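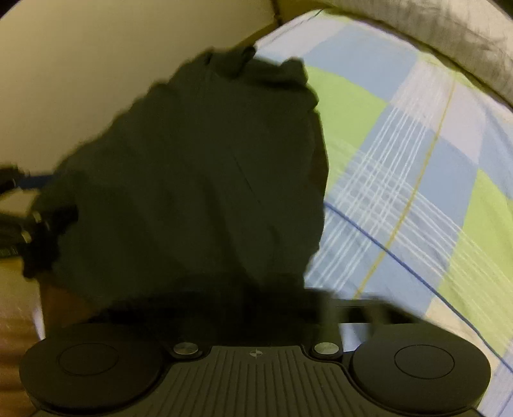

Raghda Azar does not believe the new sourdough loaf from Haddad is sourdough, and she told the Closonbridge food forum so before the first batch had sold out. A loaf that goes from flour to shelf in six hours, she wrote, is a yeasted loaf with a sour taste added, and people should be told that before they pay extra for it.

The bakery sees it differently. Haddad put its "Slow Leaven" range on sale on 17th April at both of its Closonbridge shops. The sign in the window says the bread is "naturally leavened, the old way." The label on the back of the bag is less romantic. It lists wheat flour, water, salt, dried sourdough powder, malted barley and, second from the end, yeast.

None of that is against the rules. There is no legal meaning of "sourdough" that a shop here has to meet, and plenty of decent bread is made with a bit of both. A pinch of packaged yeast in a leavened dough is an old trick for cold mornings. But a pinch is one thing, and a product sold on the word "slow" is another, and the bakery has so far declined to say how much yeast goes in or how long the dough rests before it is shaped.

Asked about the six-hour figure, which came from a shift notice posted by the back door in March, a spokesperson for Haddad said the notice "described the bake day only" and that the powder itself is made from a leaven fermented for 12 hours. That may well be so. Dried leaven can carry a lot of flavor. What it mostly can't do is raise bread, as the yeast and bacteria in it are usually dead or close to it by the time it reaches the bag. Something else is doing the lifting.

The powder comes from Proltar, a baking supply firm that sells it under the name Geden. Its brochure promises "the full character of a 3-day sourdough with no starter to feed." It also says the product is "proven to be gentler on digestion," and gives a footnote. The footnote leads to a tasting panel. The panel was asked whether the bread was pleasant, and most of them said it was. Digestion doesn't come up.

We asked Proltar for the study behind the claim and were sent the brochure again.

The price is where shoppers may start to care. Haddad's plain white loaf is unchanged. The Slow Leaven loaf is the same weight and costs nearly twice as much, and the bakery says the difference covers "time and craft." If the time is being spent at a powder plant, it's fair to wonder whose craft is being paid for.
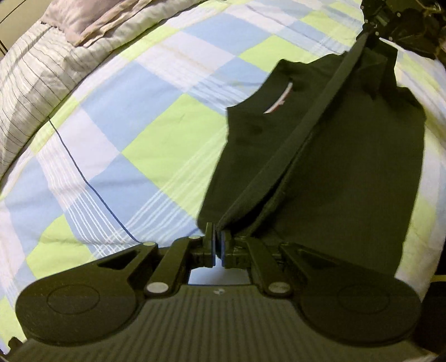 ## How it eats

We bought two loaves, one from each shop. Both had a good dark crust, blistered a little on the shoulders, and both smelled right when cut. The crumb was soft and very even, with small holes all the way through. Long-risen doughs can look like that too, so it proves nothing either way, though it was closer to sandwich bread than most people will expect from the window sign.

The flavor is sour at the front and then stops. It made very good toast. By the next afternoon the cut side had gone dry, and by the day after that one loaf was fit for crumbs. Bread made with a live leaven often keeps better than this, but it depends on the flour and on how wet the dough was, and two loaves is a thin basis for a verdict.

## What other bakers say

Two other bakers in town were willing to talk, neither of them by name. One called the range "fine bread with a silly label." The other uses the same powder in her rye rolls, says so on the card, and has never had a complaint.

Her card seems like the obvious answer. Haddad could print "made with dried sourdough and yeast" on the front of the bag in the same size type as "Slow Leaven" and most of the argument would go away. The bakery says it has "no current plans" to change the packaging.

## The petition

Azar's post has turned into a petition asking the town market to set its own rule for stalls using the word: flour, water, salt and live starter only. It had 199 signatures when we last looked. Some of the people signing want the rule to cover shops as well, and the market has no power over shops, so that part looks like wishful thinking.

It is also not clear that a rule this strict would help. It would knock out olive loaves, seeded loaves and anything with a spoon of honey in it, including a few sold by stallholders who have signed. The wording is being looked at again, and the market expects to discuss it at its next meeting. Haddad doesn't have a stall there.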